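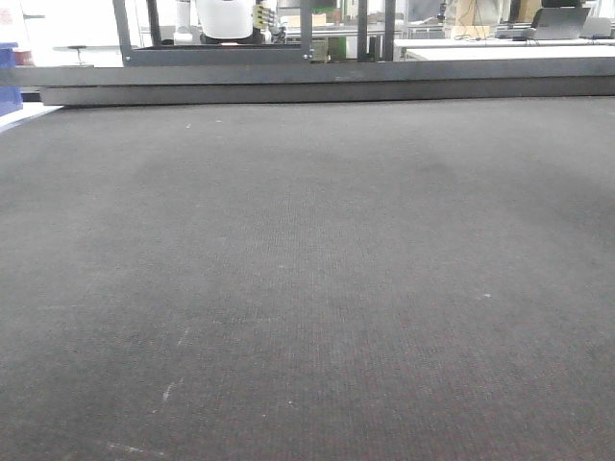 次に買うなら、アームの二台目とグリッパーの予備、どちらを先にするべきか。
いまのところはグリッパーの予備が先、アームは10月の予算が見えてから、というのが私の考えです。

2018年7月6日 作業ノート(設備まわり)

朝から見積もりを並べてうんうん唸っていたら、お茶がすっかり冷めてしまいました。考えたことを忘れないうちに書いておきます。長くなりますが、お手すきのときに読んでもらえるとうれしいです。

まずグリッパー。Kerowからの返事では納期が9週間とのこと。思っていたより長いです。いま使っているものに何かあると、その間ずっと手が止まってしまうわけで、そこがどうにも心配でなりません。予備を二つお願いするつもりでしたが、一つにして、浮いた分を指先の交換部品に回す手もありそうです。皆さんならどうされますか。遠慮なく余白に書き込んでください。

アームの二台目はMokgethiとFirbyの両方に声をかけています。Mokgethiは本体が手ごろなのですが、架台と制御まわりが別立てで、足していくと結局あまり変わりません。Firbyは設置の立ち会いまで込みの値段で、電話の応対もとても丁寧でした(こういうところ、後々効いてくるんですよね)。保守契約の年額だけまだ聞けていないので、来週もう一度問い合わせます。

それから作業面のカーペット。濃いグレーの今のものは気に入っているのですが、白っぽいこすれ跡や色のむらが目につくようになってきました。張り替え用に同じ色味の生地を見積もりに入れておきます。赤茶の細かい粒が混じった織りなので、注文するときは切れ端を添えて送ったほうが確実でしょう。無地のグレーが届いたら、ちょっと悲しいです。

フレームは買い替えなし。ダークグレーの梁も支柱も、このまま使う前提で考えています。ただ、二台目を載せるなら横材を足すことになるので、部材代として約11万円を仮に置きました。あくまで仮です。寸法を測り直してから直します。

奥の白い長机は、段ボール箱とノートパソコンとケーブルで混み合っていますね。ケーブルを束ねるダクトくらいは消耗品費で買ってしまいましょう。棚も欲しいところですが、これは欲しいものリストの下のほうに。

清掃用品はPurellの補充を次の発注に混ぜておきます。毎回うっかり忘れるので、今回は先に書きました。

残っている宿題
・Firbyに保守の年額を確認
・Kerowに一つだけ注文した場合の単価を確認
・フレームの内寸を測る
・カーペット生地の見本を取り寄せる

内寸は明日の午前、アームを動かす前に測ります。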